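Last updated: 2019-10-19

Steltitent puts its PC bench cell on a fixed care routine

Hi all, Erick Mussa from Steltitent here, with news I've been itching to share! Since September our Keane cell, the one that works on desktop computers, has had its own care routine, and I'm so pleased with how it's going. We tighten every finger-link screw after 700 cycles (it used to be whenever somebody heard a rattle), and the wrist camera gets re-taught against the motherboard whenever the fixture tray moves. The tray is 3D-printed, so a worn holder is just a quick reprint – I love that.
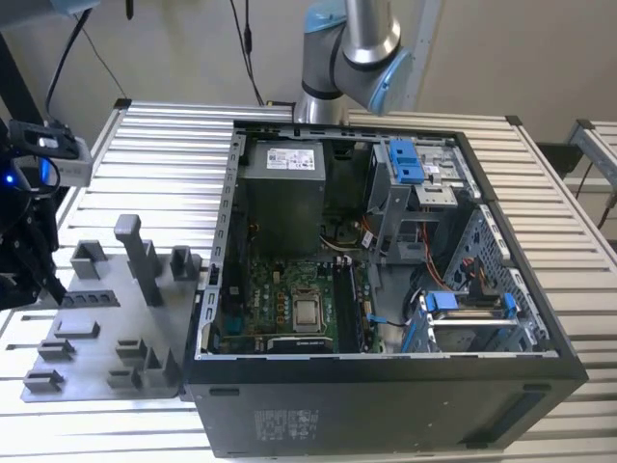
The two wrist views, over the board and at the gray fixture:
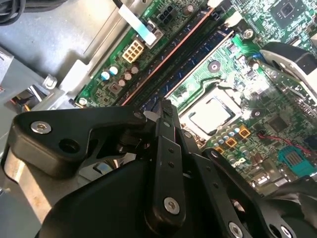
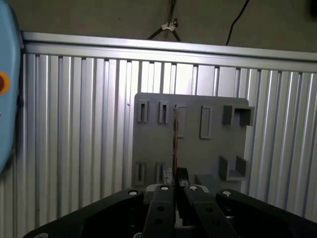 Setup used to take us 72 minutes after a tray change and now it's 68, which sounds tiny, but wait till you've done six of them in a week! Most of what's left is cable routing, and I've got ideas about that. Our friends at Grekusura are taking on the same checklist for their Giltia line next, and I'll be over there with my hex keys to help them get going. If you'd like a copy of the checklist, write to me at the Steltitent office and I'll send it along.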